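**The Clurnenell gripper pads: what went wrong, and what we want you to do**

A confession to start the June issue. For most of the spring we told everybody that the drop in usable tidy-up recordings was a software problem. We said it in meetings. We said it in the December plan, more or less, when we wrote that the hardware was "settled." The hardware was listening, apparently, and took offense.

The trouble was the pads. When the Beddoe group went back through a batch of 1,385 recordings, they found 59 in which the fingers closed on something light — a wrapper, a tissue, an empty cup — and the software logged a clean release a moment before the fingers opened. A policy trained on that learns to let go early. Our test arm duly learned it, and spent a memorable afternoon dropping snack wrappers next to the trash with total confidence. The success counter gave it full marks.

The cause is dull. The adhesive under the fingertip pads softens after long sessions, and one pad creeps a little toward the tip. The width reading comes from the fingers, so it has no idea the pad has wandered off. Prisalum, the logging tool, sees a width it associates with "open" and writes down "open." Every part did its job, and the trash ended up on the floor.

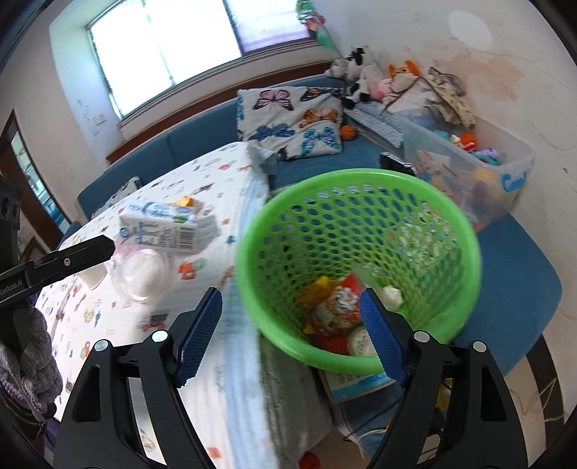
We also owe you the safety half of this, which got less attention because it didn't spoil any graphs. Eight of the grippers we pulled in had hinge screws that could be turned by hand. One had a finger that swung freely past its stop and gave its user a pinch hard enough to be mentioned in writing. It was a small pinch. It was also on a tool we hand to people and ask them to squeeze all day, so we are treating it as a fault and would like to hear about any others, however embarrassing the circumstances.

So, for anyone with a Clurnenell unit at home or in the lab:

- Press each pad sideways with your thumb before you start. If it moves, stop and ask for a new pair.
- Try the hinge screws with your fingers. None should turn.
- Leave the superglue in the drawer. Two units came back with pads that will outlive the building.
- If you get pinched, write it in the session notes, even if it didn't hurt.

Replacement pads are cut and bagged at Treltine, 49 sets so far, and they use a mechanical clip along with the adhesive. They look exactly like the old ones, so we've put a dab of white paint on the back. Please don't clean it off.

The 59 bad recordings are out of the training set. The arm has been retrained on what's left and now holds on to wrappers for rather too long, hovering over the basket like someone rereading an email before sending it. Beddoe has the ticket for that one.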